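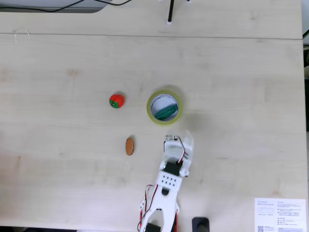 Brenda Sedgwick 对这一节的初稿提出过一条意见：把“根”和“条”的竞争归结为硬度差异，解释不了“一条黄瓜”在母语者语料中为何同样常见，也解释不了“一根面条”为何比“一条面条”更自然。这条意见成立。下文据此放弃了初稿中以单一特征区分两个量词的做法，改为同时考察维度、可弯曲性和名词的搭配历史，并把学习者的选择与母语者的变异放在同一尺度上比较。

4.3 细长物量词的选择

4.3.1 问题

现代汉语中用于细长物体的个体量词不止一个，“根”“条”“支”“枝”“道”各有分布，其中“根”与“条”的重叠最大。通行的教学语法多采用释义加例词的办法：“根”用于细长的东西，“条”用于长形的或能弯曲的东西。两条释义的外延大面积相交，学习者无法据此作出选择。第二语言研究对这组量词的讨论多集中在泛用“个”的问题上，即学习者以“个”代替专用量词；至于学习者已经放弃“个”之后怎样在几个专用量词之间分配名词，材料较少。

本节关注后一阶段。被试的第一语言为阿姆哈拉语或奥罗莫语，数词可以直接与名词组合，计数个体名词时不要求插入量词。因此，学习者在“根”与“条”之间的分工很难归因于第一语言中现成的分类，较有可能来自教材例词、课堂输入，以及学习者对物体形状所作的概括。这一推断有一个限制，即多数被试在学习汉语之前已经学过英语，英语中 a piece of、a strip of 一类结构有可能起中介作用，本节的材料不能排除这一点。

4.3.2 材料与标注

书面材料取自 Mornia 学习者语料库，共 431 篇作文，作者为 51 名中级水平学习者。从中提取“数词或指示词＋量词＋名词”结构，得到 3,981 例。度量词（“公斤”“米”）、借用量词（“一桌子书”）和动量词不在统计之内。数词为“一”而在口语化句子中省略的，如“买了条裤子”，按原结构还原后计入。

每一例标注以下信息：量词、中心名词、名词所指的主要维度、所指物在常态下能否弯曲、量词与名词之间有无修饰语、该名词是否在教材的量词练习中出现过。标注由 Obsa Abdella 和 Bereket Kumsa 分别完成，使用 Plirix 标注工具，两人不看对方的结果。意见不一致的条目由 Berhanu Adugna 裁定。不一致主要集中在“能否弯曲”一项，例如“黄瓜”“油条”“树枝”；这些名词所指的物体可以略微弯曲，但使用者通常不把弯曲视为其常态。裁定时统一按“不弯曲”处理，并另加标记，以便在分析中分开检验。

对照材料为 70 名汉语母语者完成的填空问卷。问卷的句子由学习者作文改写而成，句中的语法偏误先行改正，量词位置留空，不提供选项。母语者可以填写一个以上的量词，按先后顺序记录。问卷只以文字呈现，未说明物体的大小和材质，避免具体所指影响名词本身的搭配倾向。

4.3.3 母语者的变异

问卷结果显示，母语者在三类名词上的一致程度不同。第一类名词几乎只接受“条”，包括“河”“路”“裤子”“毛巾”“鱼”。第二类名词明显偏向“根”，包括“针”“火柴”“筷子”（指单只）“柱子”。第三类名词在两个量词之间摇摆，包括“黄瓜”“绳子”“香肠”“项链”“腰带”。第三类内部也不均匀：“项链”以“条”居先，“香肠”以“根”居先，“黄瓜”和“绳子”则两者都有较多的首选。

若只以可弯曲性作解释，“绳子”应当归“条”，“黄瓜”应当归“根”，与问卷不符。若只以维度作解释，凡一维延伸的物体都应归“根”，二维延伸且一边显著较长的物体归“条”，则“毛巾”“裤子”可以得到说明，“鱼”和“河”需要另作处理。把两个特征合起来，仍有少数名词偏离预测。这些名词多为动物和水道，“条”与它们的搭配形成较早，后起的形状概括没有改变原有的搭配。

由此可以把母语者的系统描述为两层。一层是形状层，由维度和可弯曲性共同决定，对新出现的名词有能产性；另一层是词汇层，由个别名词的搭配历史决定，对形状层有优先权。第三类名词处在形状层的边界上，又没有词汇层的规定，变异因此集中于此。

细长物体的典型性也影响选择。问卷末尾的开放题请母语者说明填写理由，提到“粗细”的人多于提到“软硬”的人。有人写道，细的用“根”，粗一点的可以用“条”；也有人认为小的、短的直接用“个”就行。对同一类蔬菜（图 4），名词前加“小”或“短”之后，“根”的首选减少，减少的部分主要转向“个”，只有少数转向“条”。
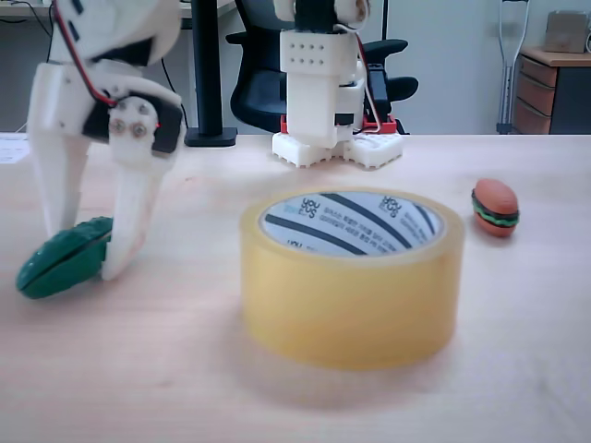 图 4 浅色木桌面上的深绿色细长玩具蔬菜

名词前的“小”引起的变化说明，“根”对长宽比有要求。所指物的长度不再突出时，形状量词失去依据，说话人退回通用量词。“条”在这一条件下较为稳定，“一条小河”“一条小鱼”都不受影响。这与前面关于词汇层的分析一致：与“条”稳定搭配的名词中，很多并不依靠当下的形状判断。

4.3.4 学习者的分配

学习者作文中，“个”的使用仍占多数，但在细长物名词上，专用量词已经出现，并呈现出与母语者不同的分配方式。有三点值得注意。

第一，学习者对第一类名词掌握较好。“一条路”“一条河”“一条裤子”很少出错，在不同作者之间也很稳定。这些名词大多出现在教材的量词练习中，能够作为整块结构提取。与之对照，“一条毛巾”“一条被子”中的量词常写作“个”，而这两个名词未出现在练习中，尽管从维度上看与“裤子”相近。

第二，学习者在第三类名词上的变异小于母语者。母语者对“黄瓜”兼用两个量词，学习者则多数只用一个，同一名学习者在不同作文中前后一致。使用“根”的学习者把它同“香蕉”归为一类，使用“条”的学习者把它同“鱼”归为一类，后者在访谈中给出的理由是“都是长的”。由此看，学习者形成的是以个别熟词为中心的类推，尚未形成以特征为依据的边界。边界上的名词并入哪一类，取决于学习者先掌握了哪一个中心词。

第三，出现了母语者问卷中没有的搭配，如“一根路”“一根蛇”“一条铅笔”。“一根蛇”见于已经能稳定使用“一条鱼”的作者，可见该作者没有把“条”的用法扩展到其他细长动物。“一条铅笔”见于尚未使用“支”的作者。按照前文的两层描述，前一种偏误是形状层越过了词汇层，后一种偏误是词汇层缺少“支”这一条目，由形状层补位。两种偏误表面相似，来源不同，教学上不宜归入同一项。

量词与名词之间的修饰语也有影响。修饰语较长时，学习者更多地使用“个”，如“一个我妈妈送给我的很漂亮的项链”；同一作者在无修饰语时写“一条项链”。母语者问卷的相应句子中没有这一倾向。较合理的解释是产出过程中的规划范围不足：写到量词时，中心名词尚未完全确定，学习者选择了风险最低的形式。这一解释涉及即时加工，需要有时间记录的产出材料来验证，作文本身无法提供。

4.3.5 包含关系与量词的干扰

标注过程中发现一类始料未及的句子，即存在句中方位结构与数量结构共现的情形，如“盒子里有一根黄瓜”“杯子里放着一条吸管”。在这类句子中，“个”的比例高于非存在句。初步检查排除了名词本身的差别：同一名词在宾语位置和存在句中都有用例时，差异仍然保留。

一种可能是，存在句的信息重点落在处所上，物体的形状退居次要，学习者因此不再选择形状量词。另一种可能与教材有关，存在句的课文多以“桌子上有一个苹果”一类句子引入，“有一个”作为固定片段被记住，随后套用到其他名词上。两种解释的预测在一处有分歧。若信息重点起作用，把字句中的处所成分（“把一根黄瓜放在盒子里”）也应引起“个”的增加；若固定片段起作用，则影响只限于带“有”的句子。

现有用例较支持后一种解释。“放着”“摆着”“挂着”引出的存在句中，“个”的增加不明显，偏高的部分几乎都来自“有”字句。把字句中的数量结构用例太少，不作推断。容器名词自身的量词（“一个盒子”“一卷胶带”）与内容物的量词之间是否存在同化，也有零星迹象，如“一个盒子里有一个笔，一个绳子”，但多数可以由“个”的泛用来说明，没有必要另设机制。

4.3.6 对教学排序的含义

上述结果对量词的呈现顺序有两点含义。其一，把“根”和“条”放在同一课中以对立方式引入，效果可能不理想。两者的区别在边界名词上本来就不清晰，对立练习若选用“黄瓜”“绳子”，只能依靠编者的语感判定正误，而问卷表明母语者在这些词上并无一致意见。练习宜先取第一、二类名词，第三类名词留待阅读材料中自然出现，批改时两种量词均应接受。

其二，“条”用于动物和水道的搭配应作为词汇项单独给出，不与形状释义相混。学习者由“细长”推出“一根蛇”，推理过程并无错误，错误在于释义没有交代适用范围。至于“支”，在中级阶段引入偏晚，作文中“铅笔”“钢笔”的出现远早于“支”的教学，学习者在此期间以“条”或“个”填补空缺，这些用法后来的修正较慢。

本节材料的局限在于作文题目对名词分布有直接影响。关于旅行的作文提供了大量“路”和“河”，厨房用品和文具类名词则主要来自少数几个题目，个别作者的习惯容易被放大。口语材料的转写尚未完成，4.4 节只讨论其中与“个”的泛用有关的部分，不再涉及“根”与“条”的区分。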